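Jornel marble-look table: three months in

I bought the Jornel table in July, after my friend Margaux Lecomte had spent weeks sending me links to real marble ones I couldn't afford. Mine is white with thin gray veins, it's long enough for me to spread out at one end and still eat at the other, and it has been buried in stuff pretty much since the day it arrived!

So let's start with looks. I was worried the pattern would scream "fake" against our light parquet, and it doesn't, at least to me. The veins run on a diagonal and they're faint enough that I stopped noticing them after a week or so.
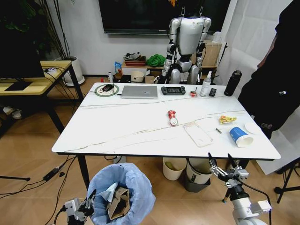
The other thing I wanted was a back row, meaning a strip along the far edge where the laptop, the mouse, the game console and my water bottle can live without getting in the way of everything else. This one is deep enough for that (my old Folham desk was not, and I lost more than one mug to it). The spray bottle stays back there too, because you will be wiping. White shows every crumb.
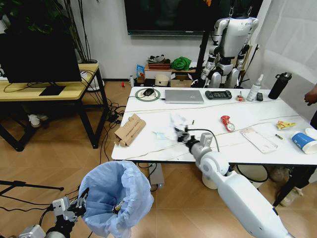 2 min read · 1248 views

Cleanup is where I've come around the most. Snack wrappers, tissues, a crushed can, a tipped paper cup, even cigarette butts, yuck. I clear the big stuff straight into a bin with a blue bag in it, then spray and wipe, and I'm done in 15 minutes if I don't get distracted by the console. Coffee rings came up fine. A ballpoint mark took me two tries and some muttering.

Gripes? The edges feel a little sharp on bare forearms, and assembly was a two-person job that the leaflet swears is for one. Four stars from me, and I'd buy it again in the longer size.

Posted by Adhiambo Wanyama in Tables and desks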